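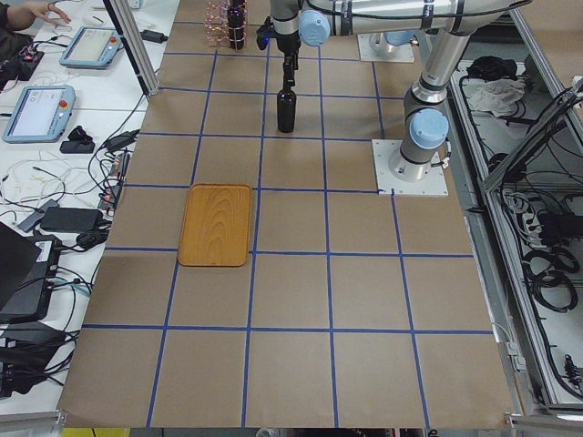
About Winar

Winar is a small housewares shop on the main street in Rakbridge, and we sell the things that come out when company is on the way: wine racks, serving trays, decanters, corkscrews that work, and a wall of linen napkins that gets a bit out of hand before the holidays. We opened one August with 30 kinds of tray and one shelf of racks, and the front window was so bare that a neighbor lent us a fern.

We have grown since then, in the slow way that suits us. There are 266 items on the shelves now, and we've carried, filled and washed every one of them before it got a price tag. A tray should feel right in two hands with full glasses on it. A rack should let you pull one bottle without making the others rattle. You would be surprised how many don't, and those go back to the maker with a polite note.

Our wooden trays have always been the favorites. We like a raised rim and rounded corners, and we like grain you can see, so no two look quite alike on the table. (If you are choosing one for a wedding present, come in and go through the stack - we really don't mind, and there's a chair by the window for whoever you brought along.) The wire racks come a close second. Copper-colored ones sell best, and an open wire rack takes up very little room to the eye, which matters in the older apartments down by Clillier Square, where a kitchen counter may be barely 35 inches long.

Twice a year we run table-setting evenings with our friends at Nyaga, the bakery two doors down. They bring the bread, we bring the trays and the bottles, and everybody goes home with strong opinions about where the napkin belongs. The last one filled up in a day, so do put your name on the list at the counter.

We gift wrap in plain brown paper and ribbon at no charge, and we deliver free inside Rakbridge on orders over $200. For anything smaller, stop by and we'll carry it out to the car for you.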